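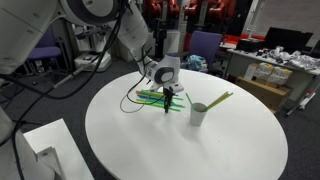
The gauge at Ukurville had read the same level for six days when Theresia Lüthi was sent to find out why.

She drove up from Stendavell in the district truck with a spare pressure transducer, a leveling rod and two bags of desiccant. The road followed the river on the left bank as far as the dam and then left it. At the top she signed the visitors' book, entered Fri 7 November in the date column and wrote "stage recorder" in the column marked purpose. The last signature above hers was from May.

The recorder house was a concrete box with a steel door and one small window. Inside, the instrument was running. The clock was correct to the minute, and the battery voltage was within range. The displayed stage was 2433 millimeters. She wrote this down, waited fifteen minutes, and wrote it down again.

There was a staff gauge bolted to the wing wall outside. She climbed down the ladder and read it with a flashlight held low across the face of the plate. It gave 2433. She cleaned the plate with a brush and read it again with the same result.

Her instructions covered two cases. In the first, the recorder disagreed with the staff gauge and was to be replaced. In the second, the recorder agreed with the staff gauge and was to be left alone. They did not say what to do about a river that had received two days of rain and had not moved.

She checked the rain gauge on the roof. It was a tipping bucket, and the counter stood at 508 tips. She poured a measured volume through it and it counted correctly. Then she went back down the ladder and sat on the lowest rung with her boots just above the water. The current was running well. A branch came past, turned once at the wing wall and went on downstream.

At four she called the office on the radio.
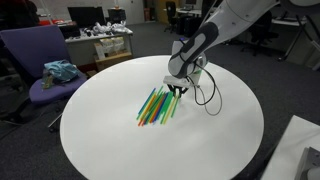 Iker Iglesias said that the level could be constant if the dam was releasing exactly what came in, and that he would look up the gate log. He was away from the radio for several minutes. When he returned he said the gates had been shut since the weekend, that the bottom outlet was discharging at its fixed rate, and that the reservoir ought to be rising by a hand's width a day.

"It isn't," she said.

"Then it's leaking."

"Where to?"

He said he would ask Sverre Sæther, who had the old survey drawings, and that she should stay until she heard back. She said she had intended to be home for supper. He said he knew that.

There was a cot in the recorder house and a paraffin heater. She lit the heater, changed the desiccant, and read through the station file to pass the time. It was arranged by year, with the oldest sheets at the back. Most of the early visits had been made by an observer named Burgi Haslinger, who wrote in pencil and pressed hard. Her entries were short. Gauge read. Door oiled. Ice on the rungs. In the eleventh year there was a sheet with a level of 2433 on it, and behind it another, and another. The run lasted for nineteen sheets. Against the last of them Haslinger had written, "Resumed 664 mm higher, overnight. No damage. Moved the cot."

Theresia looked at the cot. It stood on a timber platform against the rear wall, at about the height of her waist, with three steps leading up to it. She had taken the platform for a way of keeping off the cold of the floor.

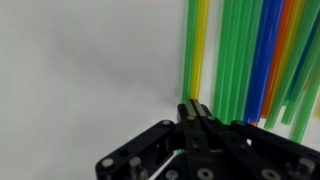
She measured it. The floor of the recorder house had been leveled in at 2710 on the station datum, and the platform stood 860 above the floor. She added 664 to 2433 on the back of the sheet and got 3097. That put the water well over her ankles at the door and left the underside of the cot dry with some margin. Haslinger had evidently done the same sum.

The instrument shelf was lower than the cot. She disconnected the recorder, carried it up the steps with its battery, and extended the signal cable with a length from the truck. She put the file beside it. The heater she left where it was until she had finished her soup, and then she brought that up as well and turned it off.

At nine the radio came on. Iker said that Sverre had found the drawings, and that they showed nothing under the reservoir but solid rock. He asked for the current stage.

"2433," she said.

"Any change in conditions?"

She listened. The rain on the roof had stopped. Under it there had been another sound, the river going past the wing wall, and that had stopped too.

"Stand by," she said, and took off the flashlight's cap to change the cells.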